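Clearing a Blocked Windscreen Washer Jet
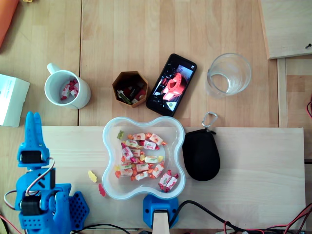
Marcus Ruiz-Ortega reckons the jet itself is rarely to blame, and that on most older cars the fault is in the hose or the non-return valve under the bonnet. Check those first. The order below follows his advice and saves taking the jet out for nothing.

Finding the fault

Switch on the ignition and work the washer with the bonnet open. If the pump hums and no fluid arrives, there is a blockage or a split. If there is no sound, look at the fuse before anything else.

Pull the hose off the underside of the jet and work the washer again, with the end held over a jar. A steady flow means the jet is blocked. A dribble means the trouble is further back – usually the valve, sometimes the filter at the base of the reservoir.

Clearing the jet

Soak the jet in warm white vinegar for 35 minutes. Rinse it and blow through from the outlet side, so that debris leaves the way it came in. A foot pump with a ball adaptor will do. Keep a compressor below 2 bar.

Do not push a sewing needle into a fan-type jet. The passage inside is shaped to spread the fluid and scratches easily. On a plain ball jet a fine wire is acceptable, and the same wire can be used to aim it afterwards. Aim slightly above the middle of the swept area, as the airflow at speed pushes the spray down.

Flushing the system

Old fluid of different types can form a jelly when mixed. Drain the reservoir, refill with clean warm water and run the pump in short bursts. Do this twice. Washer pumps are not made for continuous running, so leave a pause between bursts.

Refill with ready-mixed fluid, or dilute concentrate to the strength on the bottle. Plain water freezes in the hose and should be out of the system by December.

Hoses

A hose that has gone stiff will split again next to any repair. Replace the full length. Dip the end in hot water before pushing it on to the connector – grease is not needed and attracts grit.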